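Talk notes – Why we quit things in week three
Tundstead library, evening series. Slot is 40 min incl. questions. Start 7 pm sharp, they lock up at nine.

Water. Clicker. Check the mic BEFORE people sit down.

Opening. Don't say thanks for coming out in the rain, just start. The banjo story. Bought it in February, practiced every night for sixteen nights, then a cold, then never again. It's still behind the door. Hands up who has a banjo behind the door. Wait for the laugh. If no laugh, move on fast.

Main point, say it early: the beginning of a hobby is easy because everything you do is progress. First chord, first row of knitting, first loaf. Then it flattens out. Same effort, less to show. Most people read that as "I'm no good at this". It's only the flat part.

Slow down here. I rushed it in Grallmont and lost the back rows.

Part one – the flat part
Draw the curve on the flip chart. Steep, then flat, then a small step, then flat again. Don't label the axes, someone always asks about the axes.
Language class example. After a month you can order soup. After two months you can still order soup. Feels terrible. Meanwhile you're catching words on the radio you didn't catch before, but you don't notice becuase nothing tests it.
Fix: keep something from day one. A recording, the ugly first scarf, a page of handwriting. Look at it once a month. Not more often.

Part two – the notebook
Hold up the Ferik notebook, the green one. Pass it round, GET IT BACK.
101 entries so far. One line each. Date, what I did, one thing that went wrong. Read out two or three:
"Scales. Ring finger late every time."
"Ten minutes only. Dog."
"Better than Monday's" – no skip that one, pick another. The soup one is good.
Point is the short line. People who write half a page stop writing in a week. I did, twice.

Part three – small size
Shrink it until it's silly. 10 minutes. One row. One puzzle face, leave the rest mixed up. Anyone can do one face in an evening if they're stubborn, and then it sits on the table bugging you, which helps.

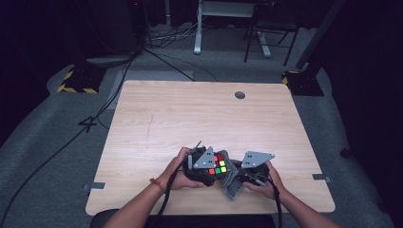
What should you do when you miss a few days?
Pick up with the smallest version of the task, at the usual time, and don't try to make up what you missed. Doubling up turns one skipped session into a debt, and people walk away from debts.

Say that second bit twice. It's the line people write down.

Part four – other people
Nguyen group story. The Nguyen sewing circle, above the shoe repair place. They meet every other week, bring whatever they're stuck on, and there's no teacher. Half the time is talk and cake. Still going after years. My solo sewing lasted one cushion cover.
Why it works, my guess: you've told people out loud that you're stuck, so being stuck is normal. Also cake.
Careful, don't make it sound like everyone must join a group. Last time a man came up after and said he took up fishing to get AWAY from people. Fair. For him, the notebook.

Part five – quitting on purpose
Short. 3 min max.
It's fine to stop. Decide it on a good day though. If you had a decent session and still don't want to go on, sell the banjo. If you had a rotten one, wait a week and then see.
My jigsaw phase. Bought the 1,000 piece harbor one, all that sky. Finished the boats, hated the sky, boxed it up, gave it away. No regrets. (One piece turned up in the sofa later. Tell it if time, skip if running over.)

Numbers slide, quick
My own practice minutes on banjo attempt two: 1,249. Sounds big. Say it in hours, it's over 20, spread across most of a year. That's all it took to get through three songs badly. People relax when they hear that, they think it takes a lifetime.
Do not play the songs. Even if asked.

Close
Ask everybody to think of one thing behind the door. Give them a full minute of quiet, it feels long, let it. Then: what's the ten minute version? Tell the person next to you.
Room gets loud here, good, let it run a bit.

Questions. Likely ones:
– kids who quit everything. Same thing, let them keep the first drawing. Don't give parenting advice beyond this.
– apps. Fine if you like them. I went back to paper.
– am I too old. Point at the curve, it's the same curve, maybe a longer flat bit.

Handouts are by the door, blue sheets. Theres a typo in the second paragraph, don't mention it.
Collect the notebook. Flip chart stays here. Marker pens are mine.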